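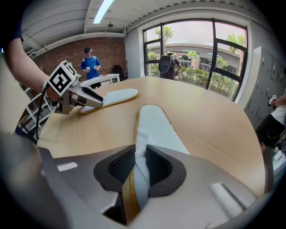 My sister called me in September to ask whether she should wait for mortgage rates to drop before buying a house, and I gave her the same answer I've been giving everybody in the neighborhood for two years running, which was "tell me about your roof first." She doesn't have a roof yet, so that took some explaining. What I meant was that people fuss over the rate for months and then spend maybe an afternoon thinking about the house itself — the walking around in it, day after day. It's a bit like buying shoes for the leather and never giving a thought to the insole, that plain white thing with the yellow edge that your foot has to live on. You can refinance a loan. You can't refinance a north-facing kitchen.

Anyway, she's looking in Wurnevby now, and so are a lot of other people, judging by my phone. I had 14 calls about Wurnevby last month, and back in the spring I think I had two. Part of it is the new phase at Plollow, where the builder has 47 lots staked out and 18 of them already spoken for. I drove through after a closing and there were trucks parked all the way down to the creek. The model home is open in the afternoons, and it's nice! High ceilings, a real pantry, and a laundry room upstairs where the laundry is. I'd fight them on the garage, though. It's listed as a two-car and I would love to meet the two cars.

If you do go look, please bring somebody with you before you sign in at the desk. I know, I know, of course the agent says that. But the sales rep in the model home works for the builder (they're lovely people, they gave me a cookie), and a lot of builders want your own agent registered on the very first visit. I've had folks call me after their third trip, all excited, and by then there wasn't a thing I could do for them except read the contract over their shoulder.

Speaking of contracts, read the part about completion dates. The one I saw most recently gave the builder a nice long window and gave the buyer hardly any, so if your lease is up in spring you need to ask what happens when the house isn't finished. Ask about the upgrades too. The countertops you fall in love with in the model may not be the countertops in the base price, and it's much easier to hear that number before you've picked out barstools.

For those of you selling an older place, don't panic about the new stuff. I listed a little brick ranch over on Nava Street, original bathroom, pink tile and all, and I was sure we'd be sitting on it until the holidays. We had two offers the first weekend. One of the buyers told me she'd been out to Plollow and missed having trees. Trees take a while, and you've already got them! So trim them up, get the gutters cleaned, and leave the pink tile alone unless it's falling off the wall.

One more bit of office news. Parvaneh Safavi has joined us at Restedex, and she'll be handling most of our rentals from here on out, so if you own a duplex or a basement unit and your tenant is giving notice, she's your person. She already knows more about security deposits than I ever did and has been very polite about the state of my filing cabinet. Call the main number and ask for her, or just stop by in the morning, when she's in and the coffee is still decent.

My sister, by the way, has put in an offer. It has a good roof, and the kitchen faces east.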